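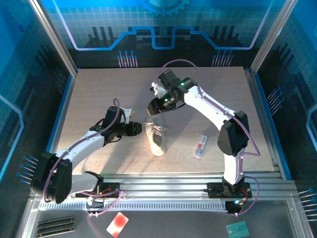
Dye notebook, batch 121
10/28/25 – posted from the Gekedholm bench

We use cookies to remember your settings. Accept / Manage

OK, weld again. I said after the last batch that I was done with yellow until spring and here I am with a bag of dried stalks from June and a full pot. The bag was taking up the whole shelf and I wanted the shelf.

Fiber is 200 g of the Zakisar wool, the undyed two-ply, in small skeins with figure-eight ties. I scoured it last night with the plain dish soap and left it soaking. Alum at 12 percent of dry weight, no cream of tartar this time (we were out, and I've wondered for a while if it does much for weld anyway). Brought it up slowly, held it just under a simmer for an hour and let it cool in the pot. The Trutell scale is drifting again, so I tared it between every scoop, and if the numbers look weird compared to batch 118 blame that first.

For the dye bath I chopped the weld, poured hot water over it and left it while I ate lunch. It smelled like boiled cabbage and old hay, same as always! Strained through the cloth bag, and then strained again because the bag has a split seam that I keep meaning to sew up. Somebody please sew it up before I forget a third time.

Chalk: one small spoonful, stirred in after straining. Huge difference. The bath went from weak tea to a proper loud yellow while I was still stirring. Our tap water is soft enough that I don't think we should ever skip it.
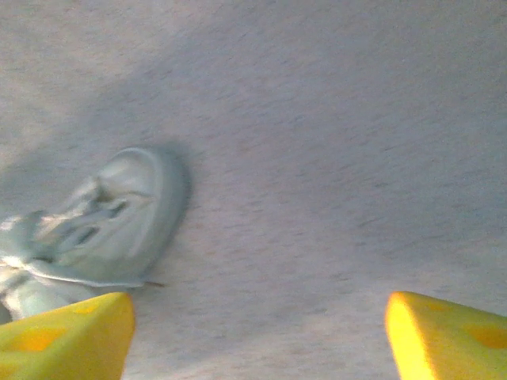

Lemon yellow, with darker orange-yellow in the hollows.

First skeins in at low heat, and I kept the lid off so I could poke at them. I let the pot get too hot once near the end (phone call) and the later skeins came out a bit duller and browner than the first ones. Still nice, more mustard than lemon. Keep them in separate bags, please – they look the same under the lamp and they are really not the same by the window.

The Lévesque pot is staining inside at the waterline. I scrubbed it with baking soda and it mostly came off, but I'd like to keep it for yellows only from now on and use the old dented one for madder.

Exhaust bath is in the bucket with the blue lid. I want to try 2 skeins in it tomorrow with a tiny bit of iron for an olive. Tiny! Last time I got swamp.

To do: label the mustard skeins, buy cream of tartar, cut window-test strips, find out who has the good thermometer.

Comments

woolgatherer: Do you keep the stalks after straining? I get a pale second bath from mine if I leave them overnight.

reply from bench: I dumped them on the compost already, argh. Next time.

marsh_and_madder: +1 on the chalk. Crushed antacid tablets work too if you get the plain white ones.

purlwise: how is the mustard holding up in sun? my weld from last fall has faded on one side of the hat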